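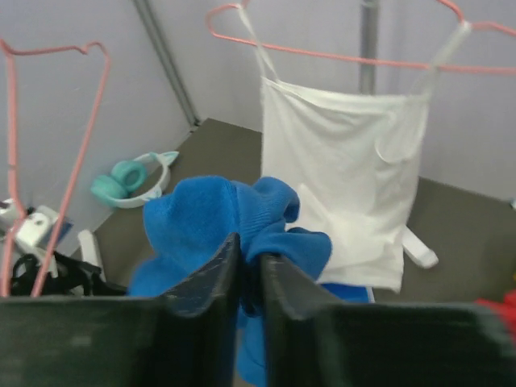

Clearing a hanger jam on the Clistel garment cell

The most common fault on our cell is code 203, grip force over limit. It comes up when the fingers close on a hanger along with the cloth, or on the hanger alone. Do these steps in order.

1. Press the stop button. Do not send the arm home with something in the grip. A hanger that catches on a post can bend the wrist bracket.

2. Look at what is near the fingers before you reach in. Keep your other hand off the table.

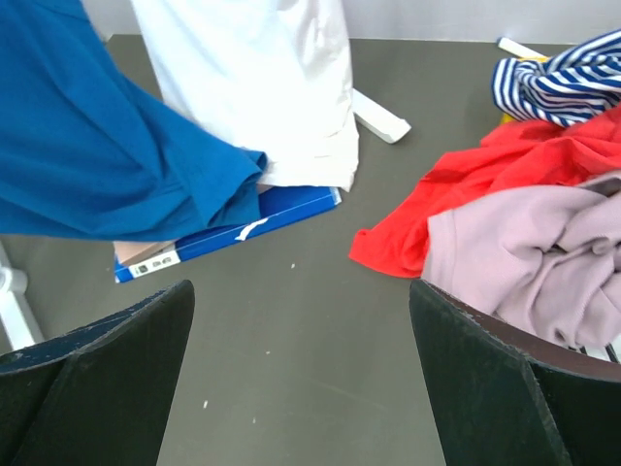
Fingers apart, with table showing between them.

3. Switch to manual and open the grip in steps of 8 mm. Hold the hanger by one end while you do this so it doesn't spring out.

4. Check the pads. Worn spots are fine. Replace a pad if it is torn or has passed 1,000 cycles.

5. Clear the code, then run one slow pick on cloth only. If 203 comes back, lower the force setting to 194 and try again.
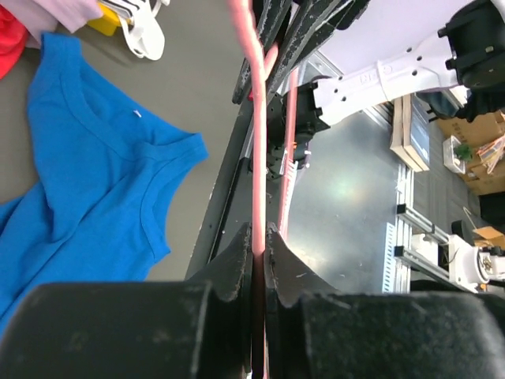 Évan Leclerc wrote in to say that on the Marchal controller the code won't clear until the grip is fully open, so finish step 3 before you try step 5.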